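Drimenstead Robotics Club
Minutes of the Regular Meeting, January 6, 2019
Recorded by the club secretary, who was reelected in the fall while out getting a sandwich

Called to order at 11 past two, once the door had been persuaded. Quorum was met after a short discussion of what quorum is. The bylaws say one thing and the laminated sheet by the sink says another. We went with the sink.

1. Minutes of the last meeting

Approved with two corrections. "Spirited debate" in item 4 was changed to "debate." The word "again" was struck from the sentence about the fuse.

2. Money

The balance stands at $361. The grant from Clinum has been promised, confirmed, reconfirmed, and not received. If it comes in, it will be $2,000, and the club has already spent it several times over in conversation. Motion to stop planning purchases with it until it exists. Carried, with one abstention from the member who had the catalog open.

Dues reminders will go out this week. Members who believe they paid in the fall should look for proof. Members who know they didn't pay in the fall should look for a checkbook.

3. Snack fund

The snack fund is now to be kept in a separate envelope from the fastener fund. No further discussion was permitted.

4. Kuvport competition

The Kuvport two-arm handling event is in March. The rules packet arrived and runs to 84 pages, of which the secretary has read the table of contents and the section on parking. Points drawn from those who read further:

The theme this year is "Sweet Shop." Teams have to move small items between containers with two arms working together, and at least one move must be a handoff in midair. Dropped items may be retried once. Items dropped on a judge may not.

Points are awarded for presentation of the cell. The two members who put up our wall covering asked that their work be recognized in the minutes. It is recognized.

Entry forms need a team name. "Isah" was put forward, that being what the control program is already called. There was a counterproposal to name the team something a person could pronounce on the first try. A vote was taken and Isah won. The announcer at Kuvport will do what he can.

5. Progress report from the arm group

The arm group reported that both arms now start up in the same mood, which was not the case before the holidays. The left arm had been going to its home position by a scenic route, and a settings file was blamed. The file has been replaced and the old one kept in a folder called "old," inside a folder called "old old."

The group then ran through the handoff approach at low speed for the membership. Everyone was asked to stand back and most did.
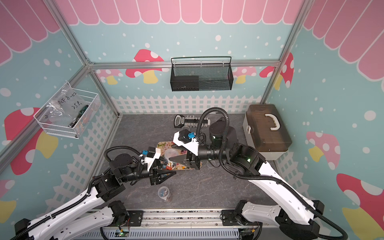
Handoff timing took up the next half hour. The question is which arm should be in charge when both of them have hold of the same object, and members have views on this that seem to come from their home lives. One side wants the right arm to lead throughout. The other wants the lead to pass over at the moment of contact. With the grippers brought nearly tip to tip over the table, it was pointed out that this is also where any error in either arm shows up, and that a lead arm can't make up for a partner that is a hair too high. Agreed to settle the calibration first and argue about leadership afterward. The lollipops in the cup on the flowered tray will stay as the test pieces, being round, cheap, and easy to tell apart by color. The practice supply is for the arms. This was said twice and minuted at the request of the person who said it.

The scale will be used to check that items end up where the log says they did. It was proposed that the scale be moved forward so people can read it without climbing on things. Referred to the arm group, who said yes before the referral was finished.

6. Cables

A member asked whether the conduit on the arms could be tidied. The arm group replied that it had been tidied. A second member asked whether it could be tidied further. The arm group replied that it needs slack at the elbow or something will get yanked out in the middle of a round, as happened at the fall open house in front of a number of grandparents. Motion to leave the cables alone until after Kuvport. Carried.

7. Labels

Bags of parts are turning up with codes on them that mean something only to the person who wrote them. From now on, write the code and also a word. Any word in English that relates to the contents will do. Existing bags will be labeled by whoever recognizes their own handwriting, and the club would like people to be brave about this.

8. Practice schedule

The room is ours on weekend afternoons through the end of the school term. The chess club has it until two and has asked us to stop waiting in the doorway with our coats on. Practice runs will be logged on paper and in the shared sheet. If the two disagree, the paper wins. If the paper has been used as a coaster, the sheet wins.

Beginners are to run at least one full practice each before Kuvport. Experienced members will sit on their hands while this goes on. The stop button should be within reach of the person running the arms, and that person should know which one it is.

9. Other business

The vacuum is still missing.

A proposal to enter a second team was heard, admired for its optimism, and tabled.

A parent asked by email whether the arms could be brought to a birthday party. The secretary will write a polite reply.

10. Action items

Arm group: calibrate both arms, move the scale, bring handoff results to the next meeting.
Secretary: entry form, birthday email, read past parking.
Snack fund: buy an envelope.
Everyone: labels, dues, vacuum.

Adjourned at 4:05. The arms were powered down and the door was persuaded shut.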